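Newsletter, June

From the manipulation group: what wrists know that cameras don't

Regular readers will remember the spring item in which we announced, with some confidence, that we were going to teach a pair of robot arms to handle kitchen containers by watching people do it. Several of you wrote in to ask how it was going. It was going badly, thank you. It is now going better, and there is a result worth a page of your time.

The project is called Jakness, a name that came out of a list of leftover server names and has stuck. The idea is old and simple. A person does a small job with two hands while wearing a head camera and a marker module strapped to each wrist. Software finds the markers in the video, works out where each wrist is and which way it is turned, and hands that over as a path a robot arm could follow. The person doesn't have to hold a controller or drive anything. They pick things up and put them down, the way they have been doing since they were small, and we pay them for it.

Our first version, which we called Gulton, did without the markers. It looked at the hands in the video and guessed the wrist pose from the shape of the fingers and the back of the hand. On mugs and boxes this was fine. On glass it was a comedy. A hand seen through a transparent wall is, to a hand tracker, some other hand, possibly belonging to some other person, and the estimate would hop from one side of the container to the other between one video frame and the next. We spent most of the winter smoothing those hops out. A smoothed wrong answer is very pleasant to look at.

So we gave in and strapped things to people. Each module carries square markers on more than one face, so that when the forearm rolls over and takes one marker out of view, another is usually on its way in. There is also a small tab with its own marker pointing toward the hand, which was added late, argued over at length, and is now the part we would least like to lose. 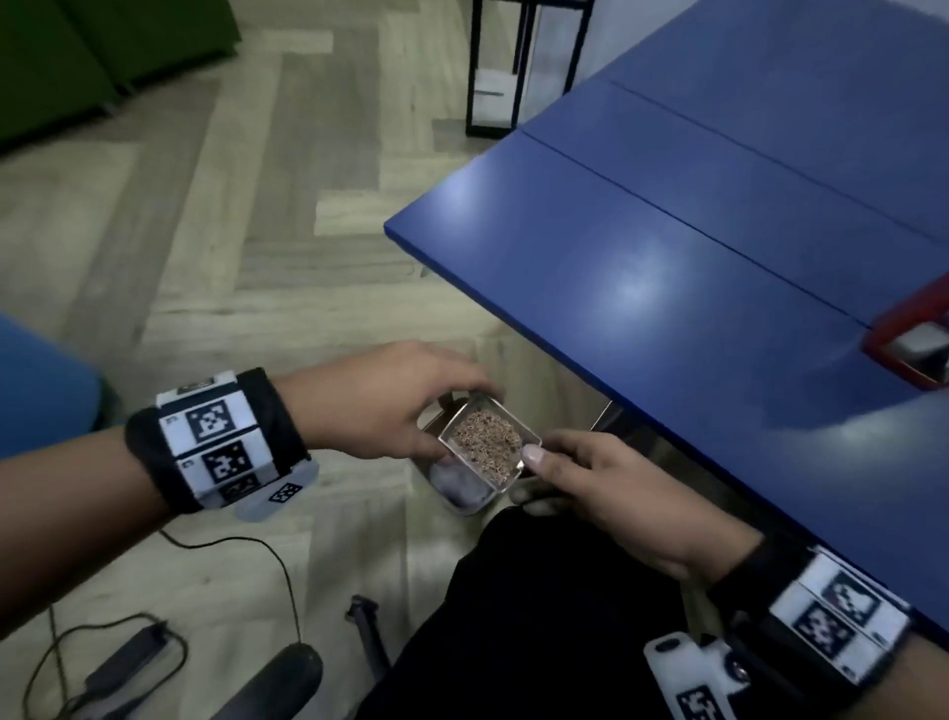

Two hands, one glass container of brown granular stuff, and a wrist module on each side.

The glass tasks are the ones we care about most, because they are where Gulton fell over and because they are hard in several ways at once. The object is see-through. The contents move when you tilt it. And both hands are on it, which means that an error in one wrist can't be quietly blamed on the other. If the software thinks the left hand is a finger's width farther out than it is, the planned robot grip will either miss the container or try to make it narrower. Glass has opinions about being made narrower.

For the comparison we recorded 400 short clips, all of them two-handed work with small containers: lifting, tilting, passing from hand to hand, setting down. The people wearing the kit worked in an ordinary room with ordinary clutter and were given no advice about where to put their elbows. We then ran every clip through both versions and asked a plain question. Could the whole clip be turned into a pair of wrist paths that our simulated arms could follow from start to finish, without a jump, a collision between the arms, or a person stepping in to fix it by hand?

With markers, 287 clips passed. We are not printing the Gulton number beside it, because halfway through the comparison we found that its smoothing step had been switched off for part of the set, and the rerun isn't done. It will look better than it did. We would be surprised if it looked good.

The more useful part of the work was going through the clips that failed. They fell mostly into two groups.

The first group is rolling. When somebody pours or peers into a container, the forearm turns, and for a moment the module presents an edge to the camera and every marker is seen at a mean angle. The software still finds them, in the sense that it finds a thin gray diamond and is delighted. A marker seen nearly edge-on gives two answers for which way it is tilted, both respectable, and the old code picked whichever it liked the look of. The new code keeps both until the next few video frames settle the matter. This one change rescued more clips than everything else we tried, and it took an afternoon to write, after a month in which we tried everything else.

The second group is the head. The camera goes where the person looks, and people look at the job until they don't. They glance at the next object. They check the time. During a glance the wrists leave the picture altogether and the path has a hole in it. Short holes can be filled. Longer ones can't, or they can, but then we are inventing the very thing we claimed to be measuring. For now we cut the clip at the hole and keep the halves if each half still contains something worth learning.

Glare deserves a mention as well. Overhead lights bounce off glossy tabletops, and a bright patch close to a marker can wash out its border. We had expected this to be a large problem and bought diffusers for it. It was a small problem. The diffusers are in the cupboard by the kitchen, if anyone has a use for diffusers.

Then there is the matter of the fingers, which the markers don't see. A wrist module tells us where the wrist is. It has no idea whether the hand is holding a glass or waving at a colleague. We still take the finger positions from the video, using a trimmed-down piece of Gulton, and the wrist pose now acts as an anchor that stops the fingers from wandering off. It works well when the thumb is in plain sight and less well when the fingers are curled over a rim and pointing away from the camera. That is, sadly, how people like to hold containers.

On the robot side, we have tried 7 of the recovered tasks on the real arms. These were picked for being dull: slow movements, light contents, a surface with a mat on it. The arms completed five. In the other two, the gripper closed correctly on the place where the container had been before the first arm nudged it. We consider this a success for the wrist tracking and a topic of ongoing discussion with the people who look after the arms.

A few practical notes for groups who have asked to borrow the method. Do the strap up tighter than feels polite. If the module slides during a session, everything recorded after the slide is off by a constant amount, and a constant amount is very hard to spot by eye. We now ask people to hold a fixed pose at the start and end of each session and compare the two. Print the markers matte. Label the left and right modules in large letters, on the module itself, and then check anyway. We lost a morning's recording to a person whose left hand was, according to the files, their right.

The marker-tracking code and the clip-cutting tool are on the internal server under Movileck, with a readme that was correct at the time of writing. The printable parts for the module are in the same place. The version with the longer tab is the current one, and the folder called "final" is not.

Next up is Sethi, which is the same kit with softer objects: bags, cloths, a lump of dough if the kitchen agrees. Soft things change shape when you hold them, so knowing where both wrists are tells you rather less about where the object is. We have a plan for that. It will be in the autumn issue, along with the Gulton rerun and an account of what happened to the plan.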